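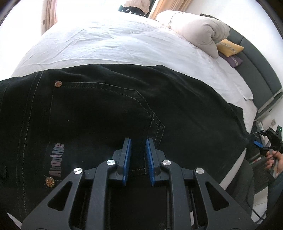 Bed staging

Bed staging is the household practice of using a made or half-made bed as a temporary work surface, most often for laying out, folding and sorting clothes. It is found wherever there are both beds and laundry, and it is usually described by the people who do it as "just for a minute."

The term was popularized by Heloísa Paiva in The Flat Surface, a short study of domestic habits that gave 33 pages to the bed and four to the ironing board, a ratio she defended as generous to the ironing board.

Surface

A mattress is too soft for pressing and too low for most backs, but it is the largest clear area in many homes. Stagers generally push the duvet toward the head of the bed in a roll, with any cushions left beside it, and work on the bottom sheet. A white sheet shows dark garments well. It also shows lint from dark garments well, and new black denim is regarded with suspicion on this account.

Wrinkles in the sheet do not affect the fold, although several manuals insist on smoothing them out first. Paiva suspected the manuals had been written by people with somebody else to do the smoothing.

Jeans

Jeans are the standard staging garment. They are heavy enough to stay where they are put, and the seams supply ready-made fold lines. In the usual method the jeans are laid flat, one leg is brought over the other with the back pockets facing out, the crotch point is tucked in to make a straight edge, and the length is folded in half and then in thirds.

Rivets, embroidery and raised pocket stitching add bulk, so a pair with lettering down the leg rarely makes as neat a packet as a plain one. Folders who care about this turn the decoration outward. The rest put that pair on top of the stack, where it can lean.

Two regional variants are recorded. The Esow fold ends in a flat square and suits shelves. The Grumberg roll starts at the waistband and suits drawers, and its supporters will explain this at some length - often while the drawer remains open.

Small items

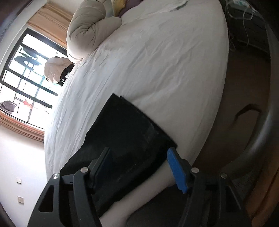

Flat, dark objects are a recurring difficulty. Pads, pouches, folders and similar items tend to arrive on the bed with the clothes and have no obvious pile of their own. Geert Dewulf, in an essay for the household quarterly Sampaio, called these "residents" on the grounds that they outlast every other category. He advised dealing with them before the first garment is folded. He also admitted to having slept beside a document wallet through most of one June.

A scuffed surface is no guide to importance. Dewulf's own rule was to pick up each flat thing once and carry it out of the room, a rule he credited to his mother and had not, by his own account, ever followed.

Equipment

Strictly speaking none is required. The Flalon folding board, a hinged panel sold by mail order, was meant to give the bed a firm center. It was 70 centimeters wide in its first version and 75 in its second, and owners of either tended to store it under the bed, where it served no purpose but was at least nearby.

Duration

Staging is supposed to finish before bedtime. When it does not, the contents are moved to a chair, and the process is then known as chair storage, which has a separate literature.

See also: Chair storage; Sock pairing; Folding board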